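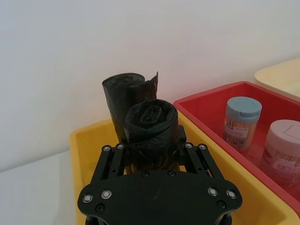
One reader wrote in after the previous version of this page to say that the heat step should come before the penetrating oil, as oil in the socket smokes and fouls the key. The order has been changed accordingly.

Removing a seized socket head screw

Applies to M3 to M8 screws in steel or aluminium housings. Button heads have a shallower socket and round out sooner, so go to step 5 early.

1. Clean the socket with a scriber and a short blast of air. Wear eye protection. Packed grit stops the key from seating fully.

2. Check the key. The tip must be square, with no rolled corners. If worn, grind it back until the full hex section is restored, and quench often while grinding. Ball-end keys are not suitable for breaking a screw loose.

3. Warm the head with a soldering iron for 11 minutes. Do not use a flame near paint, seals or plastic. If the screw was fitted with threadlocker, try the key while the head is still hot.

4. If it does not move, let the part cool to room temperature, apply penetrating oil and leave overnight. The Dalgleish and Sterell oils gave the same result in our workshop.

5. If the socket has rounded, tap in the next larger Torx bit with a light hammer and turn with steady pressure. Discard the screw.

6. As a last resort, drill off the head with a left-hand bit, lift the part away and remove the stud with locking pliers.

Chase the thread with a tap before refitting. Use a new screw of the same grade and a small amount of medium-strength threadlocker.

Comments (7)
Last revised: October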